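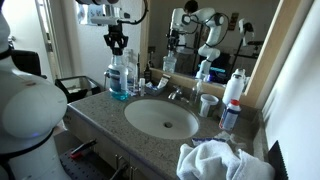
Search this site Go
463 shares — 2 comments

Carnness House — Questions We Get

Updated 13 Feb 2018. Written fast between check-ins, ask if something's missing.

When can I get in?
Any time after three. Before that we're still cleaning. Bags can go in the hall closet earlier, just ring the side bell. Not the front one, it sticks.

How do I find you?
Come up from Karncombe, past the feed store, left at the church. GPS sends people to the quarry. Ignore it. If you hit the gate with the cattle sign you went too far.

Is there a deposit?
Yes, $200, for stays over a week. Comes back by check once we've looked the place over. Shorter stays, no deposit.

Can I park a trailer?
One, yes. Behind the barn. Tell us the length first. Two trailers — call Osaze and see.

What's in the bathroom?
Towels, hand soap, hair dryer on the wall. Bring your own toothpaste and so on, the nearest store shuts at six. Plenty of counter room for your stuff. 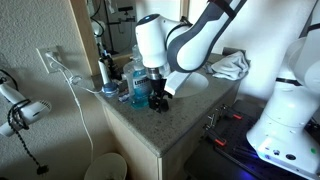 Mouthwash and a toothbrush by the sink

Is the water ok to drink?
Yes. Well water, tested every May. It's hard, so the kettle furs up. Tastes a bit of iron first thing in the morning, run the tap a minute. There's a pitcher in the fridge if you don't like it.

What do I clean the stone with?
Dish soap and a cloth. No vinegar, no lemon, no scrub powder please. We had to get the kitchen one resealed last year and it wasnt cheap. Wipe up hair dye right away.
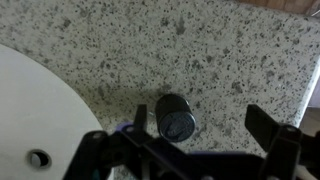 Natalia Olvera: Can you add that it goes for red wine too? We left a ring in the kitchen overnight and felt terrible. Dish soap got most of it. Also the pitcher was great, the tap water really is irony before breakfast.

Added, thanks Natalia. Red wine, coffee, beet juice, all of it.

Is the septic touchy?
Very. Toilet paper only. No wipes, even the ones that say they're fine. No grease down any drain. Slow drain — tell us the same day, don't pour stuff in. 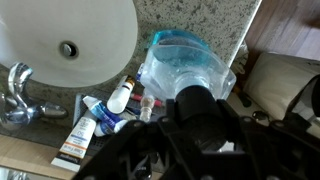
We'd much rather come out with a snake at nine at night than find out after you've gone. Getsemaní has the number for the plumber if we don't pick up.

Dogs?
Two max, no charge. Not on the beds. Leash near the sheep, the neighbor is not relaxed about that.

Wifi?
Ok in the kitchen, poor upstairs. Pasword is on the fridge. Streaming works if it isn't raining.

How far is the trail?
Some 980 feet from the back gate. Muddy till May. Boots off in the porch after.

Checkout?
Ten. Strip the beds, key in the blue box, trash to the road if it's pickup day.

Was this helpful? Yes No
Share Email Print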